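Do "sleep-friendly" bedding claims stand up? Report for the consumer research unit

5 min read

Our group picked bedding because every one of us had seen the ads. The promise is always that a particular sheet or doona will help you drop off faster and wake up less. We wanted to know what was behind it, and I went in expecting very little.

We looked at three labels sold at our local shopping centre: Skotano, Trokby and Clumel. Skotano's packaging says its sheets were "sleep tested" by 4,000 customers. The fine print on the website gives 3,885 responses, so somebody rounded up. It was also a survey emailed to people who had already bought the sheets, and there was no comparison group. If you have paid that much for a sheet set you are probably going to say you slept well.

Trokby doesn't give a number at all. It uses the word "clinically" twice and never names a clinic. We emailed in September and got back a discount code.

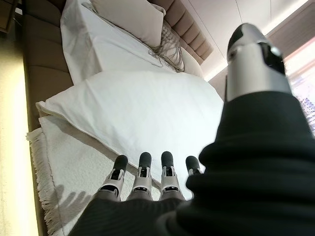 Figure 1. A neatly made bed, with a robotic hand reaching over it.

Clumel was a bit better. It only claims its fabric is "breathable", and we could at least try that at home. We asked 13 students to sleep on their usual sheets for a week and then on Clumel sheets for a week, filling in a short diary every morning. The average rating went up slightly in the second week. I don't think this means much. Everyone knew which sheets they were on, the second week was cooler, and two people forgot the diary until Sunday and filled in the lot from memory.

My partner in the group thinks I'm being too harsh and that a small improvement is still an improvement. I would accept that if it had shown up in the people who said they normally slept badly. It didn't. Their scores hardly moved.

The Cheng scale we used for the diary has its own problems. It goes from 1 to 5 and most people picked 3 or 4 no matter what, which leaves very little room to see a change.

If we did this again we would hide the labels, swap the order for half the group and run it for longer than a fortnight. As it stands we found no good reason to pay extra for any of the three.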